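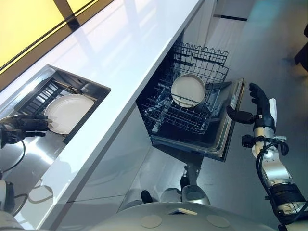

About Hedegaard

Hi, I'm Grímur! Grímur Gunnlaugsson, if you want the whole thing (say "GREE-mur" and you're close enough, my own mail carrier says "Grim" and I answer to it). I run Hedegaard, a small cooking school in Halport for people who would like to make dinner at home without getting upset.

I put it that way because that was me. I was well into my thirties before I could cook anything you'd serve to a guest. My mother is a wonderful cook and a terrible teacher, and I mean that with love. You'd ask her how much salt and she'd say "enough," and then she'd take the spoon out of your hand. So I left home knowing what good food tasted like and having no clue how it got that way, and for years I lived on toast, soup from cans and whatever the place downstairs had left at closing time.

What changed it was a rainy January and a bag of onions. I'd bought too many, they were sprouting, and I decided I would learn to cook onions properly before I did anything else. I burned a lot of them. Then one night I turned the heat way down and went off to read, and when I came back the whole apartment smelled like somebody else's house, somebody who knew what they were doing. I ate the onions on toast standing up. I still think of it as the best thing I ever made, and I've made much fancier things since.

How the school started

After the onions I got a bit unbearable. I talked about stock at parties. A couple of friends asked me to show them how to roast a chicken, mostly to shut me up I think, and those evenings turned into a regular thing in my kitchen, which had two working burners and a drawer that had to be opened with your knee. People brought their neighbors. Their neighbors brought wine. By the end I had folks chopping carrots on the ironing board, and my landlord suggested (politely!) that I find somewhere else to do this.

Somewhere else was the old Hedegaard bakery on Tener Street. It had been shut for a long while and it's 900 square feet, so it isn't grand, but it has big front windows and a back door that opens onto an alley full of rosemary. I kept the name because it was painted on the brick outside and I liked it, and also because sign painters cost money. People do ask if I'm Mr. Hedegaard. I've stopped correcting the delivery drivers.

What we teach

The main thing we do is a course called First Suppers. It has 16 classes, and you come once a week in the evening, starting at 6:30. We begin with eggs and knives and salt, and we end with a full meal that you plan, shop for and cook for people you like. In between there's rice, beans, soup, a roast, pan sauces, two kinds of bread, a whole fish (be brave), greens, pie crust and a fair amount of potato.

You don't need to bring anything except shoes you can stand in. We have aprons. We have knives too, but if you own one and it's dull, bring it along and I'll show you how to get an edge back on it.

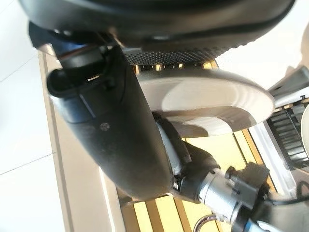

The part people seem surprised by is that I don't hand out recipes until the end of class. I used to give them out at the start and everybody would stare at the paper while their garlic went black. Now we cook first and talk about what it smells like and what it sounds like, and then you go home with the written version in your bag. A frying pan tells you plenty if you listen to it. When the mushrooms go quiet they want more attention, and when they start to squeak you can pretty much start browning them.

We also run single evenings for people who can't commit to a whole course. The dumpling night is the loud one. The one I like best is called Leftovers, where everybody brings something sad from the fridge and we see what we can do about it. Somebody once brought half a jar of pickled beets, a cold baked potato and a very old lemon, and we ended up with a potato salad that I now make on purpose.

Kids are welcome at the school-break classes from age eight. Teenagers can join any evening class with a grown-up, and I'll say right now that the teenagers usually have better knife manners.

How big the classes are

Small. The most I'll take in First Suppers is 15 people, and everybody works in pairs, apart from the odd one out, who gets me. For the single evenings we can fit up to 25, mainly because folding dumplings takes less elbow room than rolling out dough. If a class is full, please get on the waiting list anyway! People move, people get new shifts, people discover they're allergic to shellfish. Spots open up all the time.

Everything is booked through Nodomeo, and you'll find the link on our classes page. If you hate booking things online (I get it, I had to be taught how to use my own calendar), just call and leave a message. I call back in the afternoons, once the bread is out of the way.

What I care about, since this is an About page

I care a lot about cleaning up. I know, I know. But I think half of the reason people don't cook on a weeknight is the sink afterward, so we teach that part along with the rest. You learn to wash the board while the onions soften, and to soak the pot before you sit down to eat. Everyone takes a turn at it, me included, and the talk over the dishes is often better than the talk at the table.

I care about cheap food. Most of what we cook in First Suppers is beans, eggs, cabbage, chicken thighs and whatever the market had too much of. There are a few treats in there, but I don't want you to finish the course with a list of things you can't afford to make. 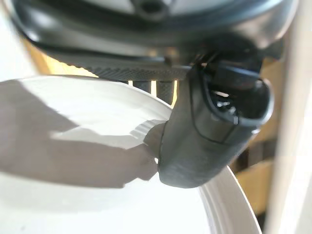
And I care about people eating what they made. Every class ends at the long table in the front, with proper plates, and we don't rush. Sometimes the food is great and sometimes it's a bit chewy. We had a whole class of flat bread once that was supposed to be tall bread (my fault, I'd left the yeast out on a shelf for a month) and we ate it with butter and soup, and two people asked me how to make it again. I had to tell them I wasn't sure I could.

A few things people ask me

Can I come if I'm vegetarian? Yes, and just say so when you book. You'll get something else to do on chicken night and I promise it won't be a plain mushroom.

Is there parking? There's a little on Tener Street and more behind the library. The bus stops at the corner.

Can I come alone? Please do, lots of people do. I'll pair you up with someone, and if you'd like a quiet partner, tell me ahead of time.

Can I get a refund if I miss a class? I can't do refunds for single classes in a course, but you can sit in on the same class the next time it comes around, and that offer doesn't run out.

Do you do birthdays? We do, in the early afternoon, and the birthday person doesn't have to wash up.

Come by and say hello

If you're walking past and the lights are on, knock on the window. I'm usually in from mid-morning, there's nearly always coffee, and if you show up at the right moment there might be an end piece of something that needs eating. The rosemary out back is for everybody, by the way. Take some home, it grows faster than I can use it.

Grímur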